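Plate task, teleop notebook – August

Picking up the plate stacking task again after the break. Sioned Mathias did the first setup and left me her sheet of starting positions. I am copying the parts I still use into this entry so they are all in one place.

The task for the Tratard demo set: two plates, one white and one blue, get the white one onto the blue one by remote control, release, back off, stop recording. Each run is saved as one episode. The target is 200 kept episodes before we train anything, and Nyokabi Mfaume wants 10 of them set aside from the start and never used for training. I agreed to that. They go in their own folder, named "held", and are picked before anyone has watched them.

End state to aim for, from the fixed view: 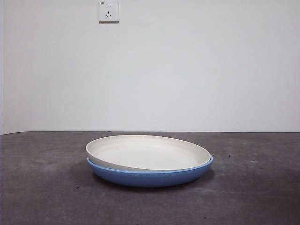
Last changed: August, 4:40 pm, by N. Mfaume (added the note on tilt)

The white plate is a touch smaller than the blue one, so when it is centered there is a sliver of blue showing on both the left and the right. That is my check from the fixed view. If there is blue on one side only, I mark the episode "off center" and keep it in a separate list. If there is no contact all the way around, or the plate is hanging over the edge, it gets thrown out.

Note on tilt (Nyokabi): a very slight tilt is OK. The white plate above is a little low on the right and I would still count it. Please do not go back in and nudge it after release. We ended up with a batch of episodes where the last three seconds were nudging, and the Bultex policy we trained on them learned to poke at plates that were already fine. Release, lift, stop.

I have added her rule to the sheet at the bench. It changes how I count things from the earlier sessions, where I was nudging quite often. I will go back through those and trim the ends where the gripper has clearly let go once already. Where it hasn't, the episode goes out.

Driving notes

The hard part is still the approach. With the leader arm I tend to come in too high, stop, look at the fixed view, then come down in small steps. On playback it looks like a staircase. Sioned's runs are one smooth motion and take half the time. She told me to watch the wrist view only for the last part and use the fixed view for everything before. I tried it the other way around for a whole afternoon and it was worse, so I am doing it her way now.

Grip point: rim, one finger inside the plate and one outside. Do not try to get under it. The rim is shallow and there is not much to hold, so the fingers need to be well down over the lip before closing. If the grip is too near the top of the lip the plate swings as soon as it leaves the table. I can see the swing in the wrist view before I feel anything at the leader handle, which has almost no force feedback at the current setting.

Closing speed is set to 300 on the slider. At full speed the fingers push the plate away before they have it. Slower than 300 works too but makes the episodes long, and the long ones are where I lose concentration and start drifting sideways.

Wrist angle: keep the same one for the full run if at all possible. Rotating the wrist while holding the plate is what caused most of my drops.

Wrist view

Exposure on the wrist camera is something I keep coming back to. The plates are pale inside and the light washes them out, and then the edge of the lip is hard to find. The blue on the outer side of the rim helps, as does the shadow on the lower right. 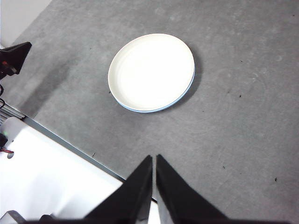
Wrist camera, fingers together, white surface of the plate nearly blown out.

From this angle the outside of the rim comes through as a thin pale blue band, much weaker than it looks from the side. I had been assuming the blue would be easy to pick out in both views. Anything we do with color has to take that into account. Nyokabi's suggestion is to lock the exposure one step lower for the whole set and accept a darker background. I would like to do that before the next block and not in the middle of one, so that the set does not end up half and half.

The specks on the gray surface show up in both views. I am going to wipe it down before each block from now on. The broad shadow at upper left in the wrist view I will leave alone for this set.

Software

The Balleo recorder dropped the wrist stream once, on episode 109. Joint data and fixed view were complete, wrist video stopped partway. The recorder gave no warning and I only found it when the file size looked wrong. Episode 109 is deleted and the number will stay empty. Please do not renumber, the notes refer to the old numbers.

I wrote a short check that compares the length of both videos with the joint log and prints the episode number if they differ. It is in the tools folder on the Thiele machine. Run it at the end of each block – it takes less than a minute.

Leader and follower were out of step at startup twice. Both times it was because I had moved the leader before switching the follower on. Order is: follower on, leader resting in the cradle, start the program, wait for the tone, then pick up the handle.

To do

Trim or drop the old episodes with nudging at the end.
Lower wrist exposure one step, lock it, write the value on the sheet.
Ask Sioned whether her starting positions were measured from the table edge or from the base of the arm. Her sheet has numbers but does not say.
Vary the start position of the blue plate more. In my runs it is nearly always near the middle of the table, and the policy will learn that.
Move the held folder to the shared drive so it can't be picked up by the training script.
Nyokabi to drive a block of her own, so the set is not all from one pair of hands.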